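Linen and Upholstery Notes: Common Room Refresh at Makhubela

The common room on the ground floor of Makhubela gets its twice-yearly sort-out this month. Residents have been bringing throws, cushion covers and spare bedding down since the start of May, and the linen cupboard by the stairs is now full. Please hold any further donations until the shelves have been cleared.

Gerrit Jacobs and Riaan Magagula went through the first load last week and set aside 19 items for the laundry. Another 15 were too worn to keep and will be cut up for cleaning cloths. Anything with a name tag goes back to the flat it came from. Two duvet covers marked only "G.M." were claimed by Gerrit Mtshali within the hour.

The rest needs folding, and this is where we could use a few more hands. Last time most things were folded to fit whoever was folding them, and the stacks fell over as soon as somebody pulled one out. Sipho Oosthuizen has measured the shelves and asks that throws be folded in half lengthwise, then in half again, then in thirds. Sheets go in sets with the pillowcases inside. Dark clothes left behind in the dryers are kept in a separate crate and can be collected until the end of the month.
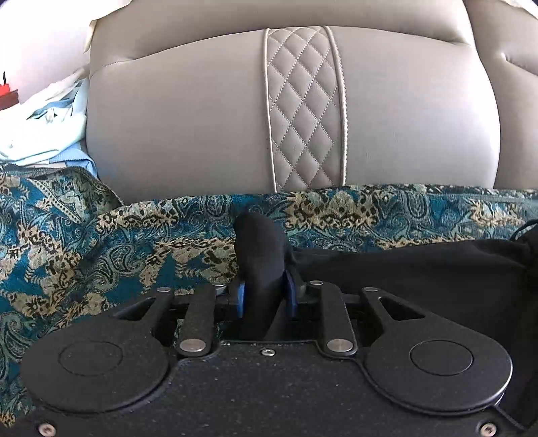
Sofa covers have come up again at the residents' meeting, mostly over whether to buy fitted ones. Fitted covers from Brilier were priced at 873 for the full set, and the meeting decided against it. We will carry on with loose throws. A large patterned one like the blue, teal and beige piece in front of the sofa hides marks well and can go in an ordinary wash. The quilted strip on the backrest needs its own attention, as crumbs and dust settle in the diamond stitching. Use a soft brush first, working along the rows, then a barely damp cloth. Keep polish off the smooth panels. It leaves a film and comes off on clothing.

Please don't leave piles of clean laundry beside the seating overnight. Light-colored cloth especially should go straight into the cupboard or back upstairs.

Vusumuzi Mnguni has the cupboard key in the evenings and can be found in flat 110. The large washer is reserved for throws and bedding between 9 a.m. and noon until the sorting is done. The small one is free as usual — the filter was cleaned on the same visit as the dryer repair.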